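6. When the arm stops short or won't let go

Right, this is the section I wish I'd written first. Everything up to here assumes the arm behaves, and mine did for months, until the morning it closed on a full bottle, gave a little shudder and then sat there squeezing while I stabbed at the release button like a man waiting for a lift. The fault code was E90 and the old Gundstead notes had one line on it: "Grip timeout, see supplier." Thanks very much.

So what follows is what Yaryna Polishchuk and I worked out between us, and it's what we do now on every Orkero arm we set up. It covers two faults that look nearly the same from where you're standing: the arm stops short of the thing it's reaching for, or it gets hold of it and won't open again.

CAUTION: Press the red stop before you put a hand anywhere near the fingers. Pausing the program isn't enough! A paused arm still has power to the joints and it will carry on the moment somebody touches the tablet. (I have a bruise to go with this paragraph.)

6.1 Getting it safe

1. Press the red stop and wait for the status light to go steady.

2. Look at where the arm is before you do anything else, and write down the fault code. It disappears when you restart and you'll be cross with yourself.

3. If the fingers are closed on something, support it from underneath with your free hand. Then turn the release key on the wrist a quarter turn to the left. They open slowly, and a full bottle is heavier than you'd think when it drops.

4. Move the arm up and back by hand. If it feels stiff, stop pushing and go to 6.4. 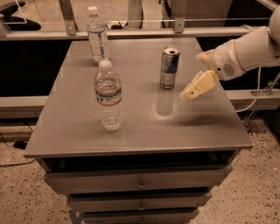 6.2 Checking the cable

I always start with the cable now, before touching a single setting, and it has saved me whole afternoons. When the arm reaches right out across a table, a cable that's clipped too tightly gets pulled at the elbow, the signal drops for a blink and the controller decides the grip has timed out. That was my E90.

5. With the power off, move the arm to its furthest reach and look along the cable. You want a loose curve the whole way, with nothing stretched and nothing rubbing on the table edge.

6. Undo the elbow clip and give the cable another 80 mm of slack. Do the clip back up finger tight.

7. Fold the arm right in again and make sure the extra slack can't get pinched in the joint. Melaniia Zinchenko caught me skipping this one, and she was quite right to shout.

6.3 Resetting the grip limit

8. Power up and open Settings, then Grip, then Limit. Ours came set to 1000, and that's far too keen for thin plastic or drinks cans.

9. Change it to 800 and press Save. Wait for the beep. If you leave the page before the beep it quietly goes back to the old number, and yes, I've done that more than once.

10. Run the Nendier test program at slow speed with one empty bottle. Keep a hand on the red stop the whole time.

11. If that goes well, try a can, then a full bottle. Any shudder at all and you go back to step 5.

NOTE: Use screw-capped bottles with the caps done up. Open cans are fine for practising the approach, but please empty them first. Sticky fingers give you a whole new set of faults.

6.4 If it's still stiff

Leave it switched off, hang a tag on the stop button and ring Arsen Pavliuk at Vakulenko with the fault code and the serial number. Don't take the elbow cover off yourself. There's a spring behind it and it comes out fast.

Last checked against controller software on February 6, 2018. If your menu says Force where mine says Grip, you've got the newer one, and the steps are the same apart from step 8, where Limit has moved to the second page.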